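# Sourdough starter went flat after I moved. Can I bring it back?

**LilianaO**

Hi everybody! First post, so please be kind. I've been baking sourdough for a couple of years now and I love it more than any hobby I've ever had (my sister says I talk about my starter more than I talk about her kids, which is probably fair). I moved in March from an apartment in Matari up to a little house in Clisier, and my starter has been sulking ever since.

Back in Matari it doubled in four or five hours, like clockwork. It smelled like green apples and yogurt. Now I feed it at breakfast and by dinner it has maybe crept up by a third, and it has a sharp nail-polish smell when I lift the lid. There's a thin gray liquid on top most mornings. My last two loaves were dense and gummy in the middle, although the crust was gorgeous, so at least the oven in the new place is doing its share!

What I've been doing: one spoonful of old starter, then flour and water by eye until it looks like pancake batter. I use the same all-purpose flour as before. The water is from the tap. The kitchen is a good deal cooler than my old one, especially overnight, because the house was built in 1900 and the windows are what you'd expect.

I really, really don't want to throw it out. I've had it since the week I finished nursing school and it has a name (Jullalness, don't ask, it was late and we were laughing). Is it dead? Is it the water? Should I buy some rye? Any help would be wonderful.

Liliana Orlandini

---

**crumbandcrust**

Liliana, your starter is alive and I'd bet a whole loaf on it! Gray liquid and nail-polish smell are both classic signs of a hungry starter. The liquid is called hooch. It's mostly water with a little alcohol and acid in it. You can pour it off or stir it in. I pour it off when things smell harsh, and stir it in when I'm feeling lazy.

A starter that's truly past saving looks different. Pink or orange streaks, or fuzzy mold in any color, and you throw the whole thing out and scrub the jar. Don't try to scoop around mold. If you have neither of those, you're in good shape.

The move is a big clue. You've changed the temperature and the water at the same time, and your feeding is by eye, so it's hard to tell which one is bothering it. I would fix them in this order.

**Temperature first.** Yeast slows way down in a cool room, and a cold counter can drop a lively starter to a crawl. You want it somewhere in the high seventies Fahrenheit. Inside the oven with only the light on works beautifully in most kitchens, but check with a thermometer, as some oven lights get surprisingly warm. And put a note on the oven door! I have preheated a starter. It was a sad day and the lid melted.

The top of the fridge can be good too. Don't trust the counter near the stove, where it gets hot at dinnertime and goes cold all night.

**Then weigh your feedings.** I know, I know, eyeballing is half the fun. But a cheap kitchen scale will change your life, and it's the only way to feed the same amount twice in a row. Thin starters also fool you. If it's like pancake batter, the bubbles rise up through it and pop, and it never looks doubled even when it's working hard. A thicker one traps the gas and you can see it climb.

Here's the rescue feeding I use:

- 12 grams of your old starter
- 54 grams of flour
- 54 grams of water, lukewarm 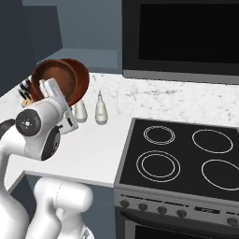 Stir until there's no dry flour left, scrape down the sides, and put a rubber band around the jar at the level of the mix. Then leave it alone until it peaks and just begins to sink. The first time, that may take a whole day. Don't feed it again before it has risen, even if you're itching to. Feeding too early waters down the yeast population, and I think it's the mistake that kills off more weak starters than neglect does.

Once it peaks in under 12 hours, go to twice a day. Give it a week like that and then bake something forgiving. Focaccia is perfect! It's supposed to be bubbly and flat, so even if the starter is only most of the way back you'll get a delicious dinner out of it.

**Water last.** If your town treats with chlorine, let a pitcher sit out overnight and use that. If they use chloramine, sitting out won't help much, and you'd need a carbon filter or bottled spring water. The water department can tell you which it is. My own guess is that water is a small part of this, but try one jar with tap and one with spring water, side by side, and you'll know for sure. Side-by-side jars are the best fun in baking, I swear. I had three going last winter and used a different colored rubber band for each.

And yes, buy the rye! Swap in a big spoonful of whole rye for some of the white flour at each feeding. It brings more minerals and more wild yeast along with it, and starters go absolutely wild for it. You can drop it again later if you like a milder flavor.

One more thing. Dry a little as a backup once it's healthy. Spread a thin layer on parchment, let it dry until it snaps, crumble it, and keep it in a sealed jar in the cupboard. Then Jullalness can survive any house you ever move to.

Please come back and tell us how it goes!

---

**Marras31**

just add a pinch of sugar to it. works every time for me, takes 10 minutes

---

**oldmillbaker**

Great advice from crumbandcrust, and I agree with nearly all of it. I'd skip the sugar. It gives a burst of bubbles that looks exciting, but the flour already holds all the food a starter needs, and you'll be back where you began by the next morning.

I also live in a drafty old house, so I can add a few things on the cold kitchen side of this.

My favorite trick is a small picnic cooler. Put the jar in with a mug of hot water next to it (beside it, not touching), close the lid, and swap the water when you think of it. It holds a steady warmth for hours and you get your oven back. In the depths of winter I refill it before bed and again when I get up, and the starter is domed and happy by the time I've had coffee. It costs nothing if you already own the cooler.

Second, warm your water. In my house the cold tap in winter is icy, and if you stir that into flour that's been sitting in a chilly pantry, you've made a cold paste that takes half the day to wake up. I aim for water that feels like nothing on the inside of my wrist. Much hotter than a bath and you risk hurting the yeast.

Third, and this may be what's going on with your loaves: a cold kitchen slows the dough as well as the starter! If you're still following the timing from your Matari kitchen, your bread is going into the oven hours too early. Dense and gummy in the middle with a handsome crust sounds like underproofed dough to me. Forget the clock for a while and look at the dough. You want it to grow by at least half, with a rounded top and a jiggle when you shake the bowl. Use a straight-sided container if you have one, it makes the rise so much easier to judge than a wide bowl.

Gumminess can also come from cutting in too soon. I'm terrible about this, the smell gets me every time, but the inside is still setting as it cools. Give it a couple of hours if you can stand it. An inexpensive probe thermometer helps too. I take mine out at 205 to 208 in the center.

I do disagree on one small point. I don't pour off the hooch, I always stir it in, and I like the tang. For a starter that already smells like nail polish, though, pouring it off for the first few days is sensible.

As for what to do with all the discard during your rescue week, don't use the really harsh stuff for anything delicate. Once the smell turns pleasant again, crackers! Discard, a little melted butter, salt, whatever seeds are in the cupboard, spread as thin as you can manage on parchment and baked low until crisp. Score them with a pizza wheel when they're half done. My neighbor up the hill makes waffles with hers and they are the best I have ever eaten, all lace and crunch at the edges. I've begged for the recipe and she claims there isn't one.

Lastly, once it's strong, the fridge is your friend. Feed it, give it an hour or so on the counter, then in it goes, and you only need to feed it weekly. Take it out the day before you bake and give it two good feedings in the cooler. Mine has lived that way for years.

---

**LilianaO**

You are all so lovely, thank you!! I dug out a kitchen scale (still in a moving box, under the Christmas lights) and gave it the rescue feeding with a spoonful of rye. The cooler trick is happening right now. As of 9 p.m. it's a finger's width above the rubber band and the nail-polish smell is much fainter. I'm also trying the spring water in a second jar, with a green band on it. Focaccia next week, and I'll wait on the proper loaves until it's peaking faster. I had no idea I was rushing the dough as well, but I was going by my old times exactly!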